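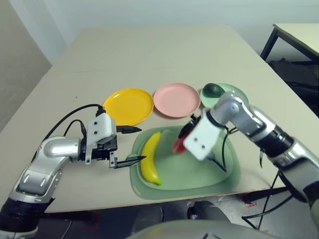
Yellow, pink, green. Table for later.

1/ I let a meal-planning app run my kitchen for all of July. A thread, with complaints.

2/ The app is called Flikeo. I signed up at 11 at night after eating crackers over the sink and deciding that was a cry for help. It asked me 23 questions. One of them was "How do you feel about lentils?" and there was no box for "we're civil."

3/ Week one was lovely. I had a list. I walked through the store like a person with a pension. I bought a bunch of parsley and used the entire bunch, and I told people at work about it until they found other places to stand.

4/ Then it found out I like soup. I must have given a soup four stars. After that it was soup, soup, a "soup-adjacent bake," and soup, during a heat wave, in an apartment with one window that opens.

5/ You can tell it to stop. The setting is under Preferences, then Seasons, then a little gear, and what you get is cold soup.

6/ The other thing is ripeness. Flikeo thinks food is either "have" or "don't have." It has no concept of an avocado that is a rock on shopping day and a bruise by the time you get home from work the next night. Every plan assumed I could just reach out and pick up a perfect one. 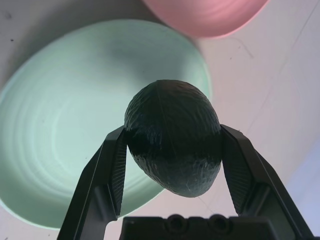
Osian Kneath replied that I'm planning in the wrong direction: you look at what's about to go bad, cook that, and let the app sulk. He hasn't written down a meal in his life and he eats better than I do, so I've muted him until August.

7/ He's right, though, and I tried it for two nights. Night one was a very good omelet. Night two, the thing about to go bad was half a cabbage and a jar of something from Cherkaoui, the deli on my corner, where the labels come off if you look at them. I ate the omelet again.

8/ What I do like is the leftovers feature. You tell it what's in the fridge and it builds tomorrow's lunch. It once built me "rice (cold) with rice." I ate it at my desk and I'd give it three stars, except I've learned what happens when I give things stars.
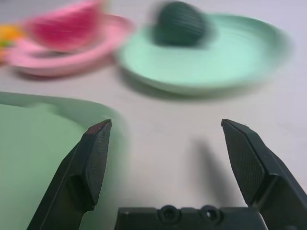

9/ And the lunches did save me money. I used to buy a sandwich from Skonia most days, the one with the pickles, and I had decided this didn't count as spending because it was small and came in paper. The bank had a different view.

10/ Flikeo now has 128 recipes saved for me. I have cooked 4 of them more than once. Two are the same recipe with a different name, and I only noticed because I complained about the cumin both times.

11/ Iwona Wysocka wants me to try the old way, which is a pad stuck to the fridge and a pen on a string. I said that sounded primitive. Then I priced a pen on a string against the app's yearly plan and went quiet for a bit.
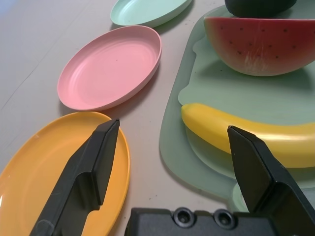
Does it work if you cook for one?
Only if you halve everything yourself, and then it adds the other half to the next day's plan as a surprise.

12/ My free trial ends 31st July. Tonight's suggestion is chilled pea soup, serves six. I'm going to Skonia.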